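Gellthorpe paper and packaging fair, quick write-up before I forget it all

Went over on September 4, 2020, first thing I've been to since the spring. Train was late, sandwich was poor, fair was good. Notes below in the order they come to me.

Held in the old drill hall behind the market. Numbered entry, one way round, arrows taped on the floor which everyone ignored by eleven. Capped at 115 people at a time. Felt plenty. Windows all open, so cold in the corners, and the rain came in a bit near the tea urn.

Started with the small makers down the left side. Notebooks, hand-cut labels, a couple doing gift boxes for soap. Prices up on last time. Talked for ages to a woman who marbles endpapers, bought two sheets I don't need. The tables were closer together than the leaflet promised and it was hard to get a look at anything without leaning over somebody. Bring cash, half the card readers couldn't get a signal.
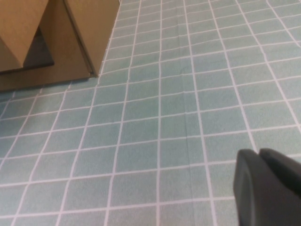
Ermelinda Sampaio: I was there in the afternoon and it was much quieter, you should of gone then. Did you get to the Fodar talk? I queued and they shut the doors on us.

I did get in, just. Fodar make board for shoe boxes and storage, and the talk was on what happens when recycled fibre goes round too many times. Gets short, gets weak, needs new pulp mixed in. Speaker rattled through it, slides too small. Best bit was the samples passed along the rows in plastic sleeves, one from each stage, so you could feel them go limper under your thumb. Ran over by a good while and then no time for questions.

Lunch on the steps. Rain stopped.

Afternoon was the flat-pack side, what I'd really come for. I've got a shed full of seed packets and string and no shelves worth the name, so cardboard storage is very much my thing at the moment. Budano had the big stand. Nice people, bit salesy. Everything arrives flat and you fold it yourself, and their large chest is £49, which made me cough. Kamran Hayat on the next stand sells plain offcuts by the bundle and will tell you how to score a fold properly (blunt tool, metal ruler, go twice, never once hard). Learnt more in ten minutes there than from the whole brochure.

Main thing I took away on drawers: leave more of a gap at the sides than you think, as board swells in a damp room. And fold the top edge of the front over, it takes all the handling.

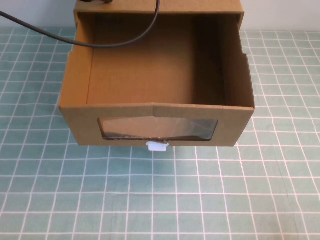
Cardboard drawer pulled out of its housing.

Sarmiento were next door with corrugated sheets in every thickness going. Minimum order 800 though, so no use to the likes of me. They did let me have a bent one for nothing. Carried it home on the train, much tutting.

Quick word on cutting, as there was a demo on at three. Change the blade far more often than seems decent. Several light passes. Cut windows and hand holes before folding, with the sheet flat on a mat, and round the corners off a bit so they don't tear. The man doing it had a lovely steady hand and a terrible microphone. 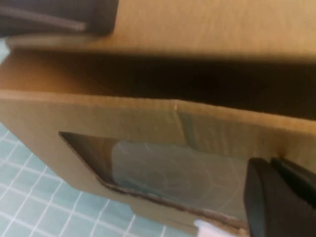
Can you paint corrugated board without it warping?
Thin coats, both sides, and let each one dry before the next. Emulsion is wetter than acrylic so go easy with it.

Left at four. Bus back to the station is the 52 from outside the chemist, not the one on the fair map, that stop has moved. Parking looked grim. Toilets fine.

They're hoping for another one next July, bigger hall if they can get it. I'd go agian. Will take a proper bag and a flask.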